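3.2 Demonstration procedure

All demonstrations used for training were given by a person, either by hand guiding or by remote control. In hand guiding, the operator stands at the table, holds the arm near the wrist and moves it through the task while the motors are set to yield. In remote control, the operator moves a pair of smaller leader arms of matching shape, and the two arms at the work surface follow. The first method was used in the pilot stage at Dolton. The second was used for the main collection at Stastedau, and the results in Section 4 refer to that collection unless stated otherwise.

The choice between the two methods was made on practical grounds. Hand guiding gives the operator a direct sense of contact, and new operators learned it quickly. With cloth, however, it has a serious drawback. The operator's hands and forearms enter the view of the overhead camera and cover the part of the fabric that matters most. Folding also calls for two grippers that move at the same time and at different speeds, and a single person guiding both arms by hand tended to move one and let the other wait. The recordings from Dolton show long pauses of this kind. A policy trained on them learned to pause as well.

Remote control removes the operator from the view and frees both hands. Its cost is a loss of feel. The leader arms used in this study return no force, so the operator must judge a grasp by sight alone. Operators were therefore asked to close the gripper, lift the cloth slightly, and check that the corner came up before starting the fold. This short lift was kept in the recordings. It appears in the learned behavior as a distinct step, and we did not try to remove it.

3.3 Task and instructions to operators

The task was to take a crumpled piece of cloth, spread it, and fold it once along its longer side. Cloths of several sizes and colors were included. Dark cloths were treated as a separate group, as their folds are hard to make out in the camera images and the position of a corner must often be inferred from the outline. Before each demonstration the cloth was lifted, dropped on the table and left as it fell. Operators were not allowed to rearrange it.

Written instructions were kept short. Operators were told to work at an even pace, to avoid crossing the arms, and to release the cloth fully before reaching for a new point. They were free to choose which corner to take first and which arm to use. An earlier version of the instructions fixed the order of the corners, but this led to awkward reaches when the cloth had fallen far to one side – the arm nearer the corner was not always the one the instructions named.

A demonstration was ended by the operator with a foot pedal. Each was then marked as complete, partial or failed. Partial demonstrations were those in which the cloth was spread but the fold was not finished within the time limit. Failed demonstrations were stored but not used for training.

In total, 4,000 demonstrations were recorded with remote control and 900 with hand guiding. Recording took place in sessions of up to 2 hours, with a break between sessions. The last session at Stastedau was held on 23rd December, after which the table was taken over for a different study. Files were managed with Plandis, which stored the joint positions, gripper commands and camera images on a common clock. Images were saved from a fixed viewpoint, and the camera was not moved between sessions.

3.4 Corner grasps on dark fabric

The most common cause of a partial demonstration was a missed corner. On a dark cloth that is spread but still wrinkled, a true corner and a flap made by a fold can look much alike. Operators handled this in different ways. Some approached the nearest point of the outline and relied on the short lift to tell them what they had caught. Others kept one gripper clear of the fabric and used the other to test a corner first, bringing in the second arm only when the shape had become clear (Figure 4). The second approach took longer but gave fewer repeated grasps.

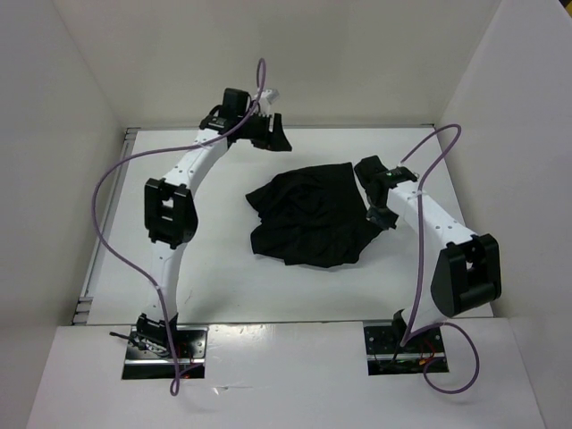
Figure 4. Two-arm workspace with a wrinkled black cloth. The right gripper is at the right-hand corner of the fabric; the left gripper is held clear of it.

Parri objected to this reading in a written comment on an earlier draft, arguing that the difference might come from the operators and have little to do with the approach. Those who tested one corner first, the comment said, were also those with the most practice, and a practiced operator would have made fewer repeated grasps either way. The comment suggested asking each operator to use both approaches on the same set of cloths before any claim was made.

We accept the point in part. The sessions were not planned to separate skill from approach, and the number of demonstrations given by each operator was uneven. A small follow-up in April asked the same operators to alternate between the two approaches. The gap became smaller but did not close. We therefore report the two groups separately in Section 4 and make no claim that one approach should be taught in preference to the other.

For training, demonstrations of both kinds were kept together. Separate policies were also trained on each group, with all other settings unchanged. No label for the approach was given to the policy in any of these runs, and the short lift described in Section 3.2 was present in both groups.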